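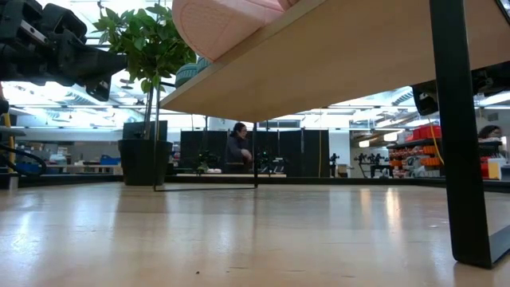
Fig. 1. Pink and teal at the lip of the shelf, from table height

Moston Evening School
Looking at Everyday Footwear
Handout 2: The slide sandal, and how to put it on a shelf

Welcome back! Last week we did lace-ups, with all their eyelets and tongues and stitching, and some of you asked whether there would be anything left to say about a shoe with one strap and no fastenings. There is so much. I could happily give the slide a whole term.

Start with the parts, because we'll use these words for the rest of the course:

Strap (or upper). The band over the top of the foot. On most slides there is only one, and it does all the holding.
Footbed. What your foot rests on. It may be flat or shaped, smooth or textured.
Midsole. The thickness between footbed and ground. In a one-piece molded slide you can't really separate it from the rest, but you can still talk about how deep it is.
Sidewall. The visible edge of the sole, all the way around.
Outsole. The bottom. People forget to look at it, and it's my favorite part.

Now put two slides of different character next to each other. We are using a pair in muted teal and a pair in pale pink, and the contrast goes well beyond color. The teal pair gets its personality low down, where a chunky ribbed edge wraps around the toe. The pink pair carries its interest higher up, in a puffy strap with ridges running across it like the channels of a quilted jacket. Same basic shoe, and the designer's attention has gone to a completely different place! When you sketch, ask yourself where your eye lands first, and start your drawing there.

Grouping and spacing

A low shelf or riser is a wonderful teaching tool. Shoes flat on a big table get looked at from above, and then all you see is footbed. Lift them even a little and the sidewalls come into view. We use the small Clunel riser with the pale wood top and the black metal frame. The top is plain enough to stay out of the way of soft colors, and the dark frame gives a good hard line underneath.
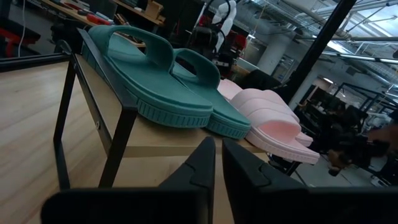
Keep each color together and let the shoes in a pair overlap slightly, so they read as one thing. A pair pulled too far apart starts to look like two lost shoes. Toes should point the same way, or nearly. A slight diagonal is kinder than dead straight, since it shows some of the strap and some of the side at once.

Leave more room between pairs than within them. Try it, step back to the door, and squint. If you can still tell where one pair stops and the next begins, the spacing is working.

Think about the order of colors too. Dark next to light makes both look stronger, and a soft pink can look nearly white beside a deep tone. Swap the pairs over and look again before you decide. I always swap at least once, and I change my mind more often than I'd like to admit.

One more thing on height: crouch! Get your eyes down to the level of the table and look up past the edge of the shelf. Toes that stick out over the front are obvious from there, and so is any pair that has crept out of line.

Turning the shoe over

Please do this with every shoe you meet from now on. Hold it by the sides, bottom toward you, and tip it under the light until the texture shows up. Side light is far better than overhead light for this. Run a thumb along it as well, as fingers find changes that eyes slide straight past.

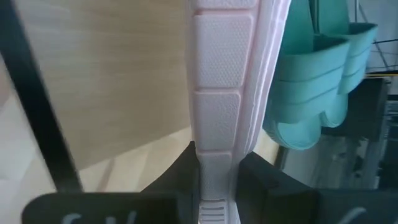
Bednárik
Course notes, Moston

A sole like the pink one is a lovely place to begin. Big rounded pads in a column, narrow grooves between them, and a fine dotted texture on each pad. Then the pattern changes to close parallel ridges. Why does it change? Write down your own guess before we talk about it in class. Grooves can give a sole somewhere to bend and give water somewhere to go. Ridges set across the direction of walking tend to resist a forward slip. Sometimes, though, a pattern is there simply because it looks good, and that's a perfectly respectable answer.

Vocabulary for soles: pad, lug, groove, rib, stipple, siping (very thin cuts – you'll see them on boat shoes).

For next time

Pick one pair of slides, sandals or clogs from home, clean enough to put on a table. Make 10 quick outline drawings, no more than a minute each, and then one slow drawing of the outsole. Add a written description of almost 500 words, using at least the five part names from the first page. Leave out brand and price.

Upload everything to the Grutell folder by 29th August. Paper copies are fine too, left in the tray by the studio door.

Optional: take a rubbing of the sole with thin paper and a soft pencil. Stippled soles come out beautifully, deep lugs less so. Bring it along and we'll pin them all up.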